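Skellon Arcade Merchants' Group
Minutes of the April meeting
Upper level meeting room, 8:15 a.m.

Present: Titetti (handbags and small leather goods), Wemik (shoes), Na (women's wear), the arcade leasing office, and the two kiosk tenants from the ground floor. The eyewear shop sent regrets.

1. Minutes of the last meeting
Approved with one change. The fall sale ended on a Sunday night in the draft; the closing day has been struck and will be checked against the flyer.

2. Opening of the Titetti store
Titetti reported that its new store in the former stationery unit is on schedule to open in May. The unit is 2000 square feet, with the stockroom at the rear. The full line of bags will be carried, plus belts and wallets. Scarves will come later in the year. The men's line will be limited to wallets at first.

The store asked to put a rope line outside on opening morning. Na was concerned that a line would run across its own door. Agreed that the line will go toward the escalator, and that Titetti will keep one person outside until noon.

Opening hours on the first day will be 9 a.m. to 9 p.m. The leasing office will tell security -- the shutters on that side normally go up at 10.

3. Window displays
The leasing office went over the display rules again. Nothing may be taped to the outside of the glass. Lit signs must be switched off by 10 p.m. Wemik asked if the rule covers the small lit logo over its door. It does not.

Na will change its windows to the summer collection in the second week of May. Wemik will wait until its sandals arrive.

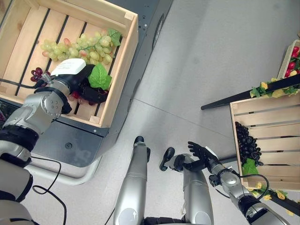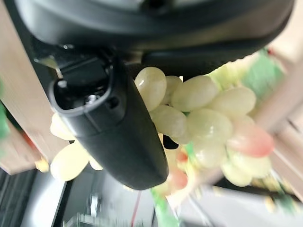
4. Shared gift card
The card sold 178 units in the last quarter. Most were used at Wemik and Na. The kiosks said they are still being paid late. The leasing office will move to paying out every two weeks, starting in May.

Titetti will accept the card from opening day. It does not want the card used on special orders. Agreed, as long as this is printed on the receipt.

5. Late shopping night
The March night brought in more than 326 visitors after 6 p.m., by the door counter. Na did well, Wemik said sales were flat. Discussion on whether to hold the next one in June or wait for September. No decision. Each store to send its preference to the leasing office before the next meeting.

6. Other business
Freight elevator: out of service two mornings this month. Deliveries before 9 a.m. should use the side ramp until the repair is signed off.

Bags: Wemik asked again about a common paper bag for the arcade. Titetti and Na will keep their own. Item dropped.

Next meeting in May, same room and time. Adjourned 9:20 a.m.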